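Ticket 2513 - Wall fan vibrates, table fan tips cups
Opened by: Kasun Bhuiyan
Location: Dranstead, room 31
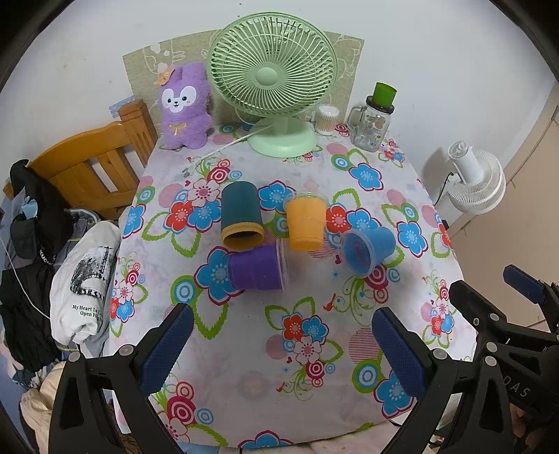

Wall-mounted circulator rattles at speed 2 and above. Started in August. Screws tightened, no change. Power cord hangs free and may be tapping the wall.

Green desk fan runs quietly, but at full speed it pushes empty plastic cups over at almost 40 cm. Tablecloth also slides on the table top.

Update, 4:15 pm: cord clipped to wall - rattle reduced, still present. Replacement bracket requested from Fornasier.

Status: open, waiting on part.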